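Home Pantry and Long-Term Food Storage: Inspection Checklist with Comments

Prepared by Mafalda Carvalho for the Sillisow household storage group. Version of March 2022.

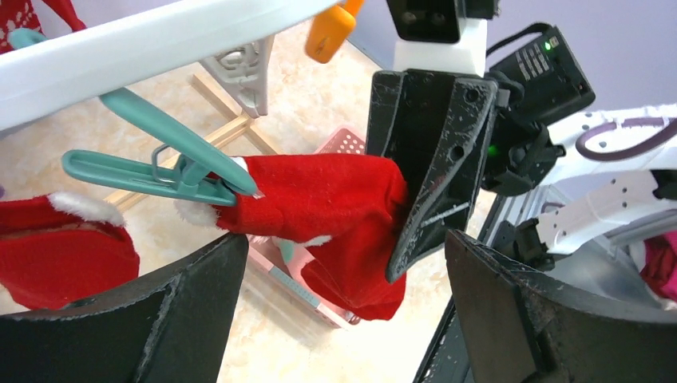

I made this list first for my own pantry, and afterwards I corrected it together with Teodor Sadowski, who has stored food for much longer than me. It is meant for a normal house or apartment, with a closet, a few shelves and maybe a cool corner in the basement. Go through it twice in a year. I do it in early spring and then again before the canning season. Mark each point OK, REPAIR or THROW AWAY, and write your comment directly beside it, otherwise you will forget it by the evening.

The comments under the points are from my own last inspection. I left them in so you can see how detailed they should be.

PART A. THE ROOM

A1. Thermometer is present and can be read without moving any food.
Comment: OK. It showed 58 degrees Fahrenheit in the morning. In the afternoon I did not look.

A2. No direct sun on the shelves at any hour of the day.
Comment: REPAIR. The small window has lost one half of its curtain. The oil bottles are moved to the lower shelf until I sew a new one.

A3. Walls and floor are dry. Put your hand flat on the wall behind the lowest shelf, also in the corners.
Comment: OK, but the left corner feels colder than the rest. To check again in May.

A4. No signs of mice or insects. Look for droppings, chewed paper, fine webs in the flour, small holes in bags.
Comment: OK for mice. I found one moth in the trap. All the flour was sifted and I saw nothing in it.

A5. Nothing with a strong smell is kept in the same room (paint, fuel, washing powder).
Comment: REPAIR. A can of wood stain was behind the potatoes. Moved to the shed.

PART B. SHELVES

B1. Every shelf is fixed to the wall or cannot tip over when you pull on it.
Comment: OK. The Kirkov unit has two brackets at the top. One screw was loose and I tightened it.

B2. Heavy jars and water are on the low shelves.
Comment: OK.

B3. Boards are straight. If a board bends in the middle, take off weight the same day.
Comment: REPAIR. The second board from the bottom is bending under the sugar. Teodor says to put a support under the middle and not only turn the board over, as I did last year.

B4. There is a front edge or a cord which stops the jars from sliding.
Comment: Only on three shelves. I do not find it urgent, Teodor finds it urgent. We wrote REPAIR.

PART C. HOME-CANNED FOOD

C1. Lids are flat or curved in, and they don't move when you press the center.
Comment: I counted 123 jars. On two of them the lid moved, both green beans. THROW AWAY, without opening or tasting. Please do not taste to be sure. Bad beans can look and smell completely normal.

C2. No leaking, no mold, no liquid that rises or spurts, no dried food on the outside.
Comment: One jar of plum jam was sticky on the outside. It was only from the filling, and the seal was good. Washed and put back. OK.

C3. Screw bands are taken off for storage.
Comment: Mostly. The tomatoes still had theirs and three were rusty. With the band on you can miss a lid that has let go.

C4. Each jar has the name and the year on it.
Comment: REPAIR. There is a row with only "soup" written. I know what is in it but my husband does not.

PART D. STORE CANS AND DRY GOODS

D1. No cans that are swollen, leaking, deeply rusted or with a sharp dent on the seam.
Comment: One can of peaches, dent on the seam. THROW AWAY.

D2. Oldest food is in front.
Comment: OK for cans. The pasta was mixed up again.

D3. Rice, beans and oats are in closed containers, and the lid needs some force to open.
Comment: OK. The Vustex buckets are still tight, but the handle of one is cracked. I carry it from below.

D4. Oxygen absorbers are used only in dry food, and the unused ones are kept in a closed jar.
Comment: The bag was left open since autumn. THROW AWAY, all of them.

PART E. ROOTS, APPLES AND ONIONS

E1. Potatoes are dark, firm and without green skin.
Comment: 5 pounds had long sprouts and were soft. To the compost.

E2. Onions are kept away from the potatoes.
Comment: OK.

E3. Apples are checked one by one and the bad ones taken out.
Comment: OK. Four bad ones, all from the bottom of the same crate.

PART F. WATER AND EMERGENCY THINGS

F1. Water containers are closed, clean outside and marked with the date of filling.
Comment: OK, except the blue one which has no date. Emptied on the garden and filled new.

F2. Manual can opener is present and it works. Open a real can with it.
Comment: OK. We had corn for dinner.

F3. Flashlight hangs by the door, with spare batteries.
Comment: REPAIR. No spare batteries.

Points still open: A2, A3, A5 (look once more for other cans), B3, B4, C4, F3. Next inspection in May, with Teodor, who brings his own thermometer to compare with mine. Mrs. Suwannarat has asked for a copy in larger letters and I will print it for her before then.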